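Courses > Sports Journalism > Unit 5 > Handout: Writing a cup draw story

Writing a cup draw story

A draw story is short, and most of it can be written before the draw is made. The reader wants to know who their club will play, where, and when. Put all of that in the first paragraph. How the balls came out can wait, or be left out.

For this unit we use an invitation cup with 22 clubs. Your club is Skollham, who still have a replay to come against Kanel on Friday. The winner goes away to Hrynyshyn in the next round. Both facts belong in your intro, and you must make it clear that Skollham are not through yet. "Skollham will travel to Hrynyshyn" is wrong. "Skollham will travel to Hrynyshyn if they beat Kanel in Friday's replay" is right, if a bit long.

Things to check before you file:

- Home or away. The first club drawn is at home. Students get this the wrong way round every year.
- Whether the other side also has a replay to play.
- The last meeting between the clubs. Give the score and the competition.
- The name of the ground. Use the sponsored name only if the house style says so. 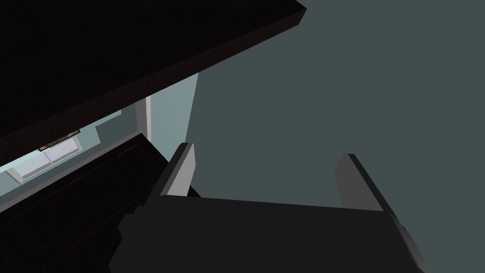 Rima Awad

Background comes after the news. One paragraph on how the club got this far is enough. If the first game finished level, say so and give the score, but don't retell the match. Your reader has already had the match report.

Quotes are often thin on draw night. A manager will say it is a tough tie and that he is looking no further than the replay. Use one line of that at most. A supporter who has worked out the coach journey may give you something better - ask for the full name and how to spell it.

Be careful with the word "draw". It means the result and also the ceremony, and in a story about a replay you will need both. "The first game finished goalless" gets you out of trouble.

Exercise: write the story for the web in seven paragraphs or fewer. Then cut it to three for the radio desk. Bring both versions to the seminar. Use only the fact sheet given out in October. Upload through Gistomix before 5 pm.

Comments

Dev_M: Do we put the replay kick-off time in the intro or lower down?

R Awad: Lower down. The day is enough in the intro.

hattie: My Gistomix upload says file too large, and it's only one page

Contact the course office | © Sports Journalism handouts | Back to top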